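# A house code for the simulated kitchen

Pivau publishes kitchen tasks for two-armed robots. Its Nallach suite holds 232 of them, all rendered, and for a long while results from different labs could not be compared. One lab reset the counter by hand-written script, another let objects stay where the last trial had left them. The code of practice issued in April is meant to stop that.

Most of its 17 clauses deal with the state of the counter before a trial. Every object must be listed, including those the task never touches, and its pose stored with the result. A board named as the target must start clear.
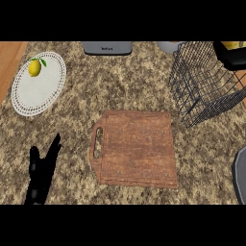 *Rendered worktop with plate, wire basket and cutting board. The board is clear.*

Clause 9 has drawn the most comment. It requires a lab to state what each arm may do during every stage of a task, and to log any move outside that statement. Radebe, which ran 1395 trials under the draft, found that over 20 of them had been scored as passes although the idle arm had knocked something on its way home. 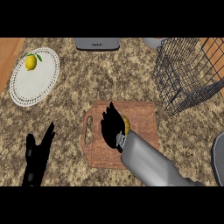 Shared space is the hard part of the clause. Two arms on one counter need a rule for who may enter the area above the target, and the code gives that right to one arm at a time. With one gripper over the board and the other at the lower left holding nothing, the log should carry two entries: one arm active, one waiting. A waiting arm must keep its fingers outside the target area until the first has withdrawn.

Braltden has asked for an exception for handovers, where both grippers must meet. The present text allows this only if the handover is named in the task sheet. Contact forces are left out altogether, and labs that report them are asked to give the solver settings alongside.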